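埃尔克比俱乐部公布主场改造安排及新赛季参赛方案

俱乐部新闻办公室 | 星期三 09:30 发布

本网站使用Cookie以改善您的浏览体验。继续浏览即表示您同意我们的隐私政策。[接受] [设置]

埃尔克比(Erkby)澳式足球俱乐部今日宣布,俱乐部董事会已正式批准德里达尼斯球场(Dridanis)改造项目,并同步确定新赛季主场赛程的调整方案。改造工程将于12月启动,施工期间一线队主场比赛移师厄索伊公园球场(Ersoy)进行,青年队及女子队的训练安排不受影响。

本次改造包括比赛场地排水系统更新、东侧看台座椅更换、客队更衣室扩建以及医疗室重新布局。工程完成后,东侧看台将新增600个座位,其中98个为无障碍座位及陪同座位,均设在一层通道沿线,观众可由东门直接进入。球场原有的记分牌予以保留,控制系统将更换为与联赛统一标准相符的设备。

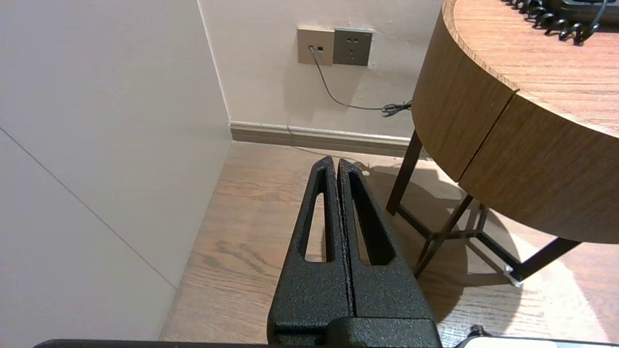
俱乐部在声明中表示,德里达尼斯球场自启用以来一直是球队的主场,现有排水设施已难以满足冬季密集赛程的要求。上赛季有2场预备队比赛因场地积水改期,给对手球队和远道而来的球迷造成不便,俱乐部对此再次致歉。新的排水系统将覆盖整个比赛区域及边线外缓冲地带,草皮铺设工作安排在排水工程验收之后进行。

在赛程方面,联赛管理机构已同意俱乐部的场地变更申请。一线队前四轮主场比赛将在厄索伊公园球场举行,第五轮起视工程进度决定是否返回德里达尼斯球场。如需延长借用时间,俱乐部将在有关比赛开始前至少两周发布通知。各场比赛开球时间维持不变,星期三晚间的公开训练课暂停,恢复日期另行公布。

季票持有人无须重新办理手续,原有季票在厄索伊公园球场同样有效。由于两座球场的看台布局不同,座位将按原票价等级重新分配,新座位号通过会员账户发送。对新座位有异议的会员,可在收到通知后十日内向票务处提出调换申请。不便前往厄索伊公园球场观赛的会员,可选择按场次退款,或将相应金额转入下一赛季。 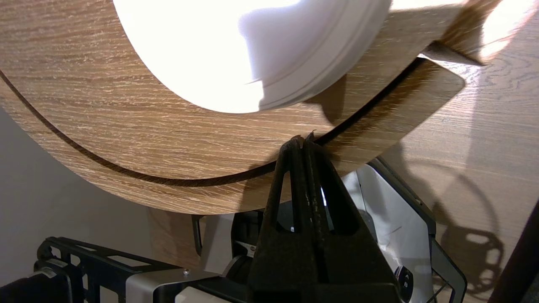
俱乐部同时宣布,与运动装备供应商基米斯(Kimis)的合作协议已完成续签。根据新协议,基米斯将继续为一线队、女子队及各级青年队提供比赛服和训练用品,并为青训学院全部109名注册球员配备统一的训练装备。新赛季主场球衣沿用传统配色,领口及号码字体略有修改,客场球衣设计将在季前赛开始前公布。

竞技部门方面,一线队将于下月恢复集中训练,季前准备期共安排三场热身赛,均在客场进行。上赛季末接受手术的两名后卫已返回体能训练组,能否参加首轮比赛须待医疗团队评估后确定。球队阵容名单将在转会及选秀程序结束后提交联赛备案,俱乐部在此之前不对个别球员的合同情况作出评论。

关于施工期间的周边交通,德里达尼斯球场北侧停车场将关闭,南侧停车场仅供工作人员及施工车辆使用。会员服务中心和球迷商店迁至球场西门临时办公区,周一至周五9时至17时开放,比赛日开放至开球前一小时。附近居民如对施工噪声或道路通行有疑问,可致电俱乐部社区事务部门。

俱乐部感谢会员、赞助商及厄索伊公园球场管理方对上述安排给予的支持与配合。工程进展情况将按月在俱乐部官方网站公布。

媒体垂询请联系埃尔克比俱乐部新闻办公室。申请新赛季采访证件的媒体,请在季前赛首场比赛前提交材料,上赛季证件不再顺延使用。

分享 109 | 评论 2

订阅俱乐部电子通讯,获取最新赛程及票务信息。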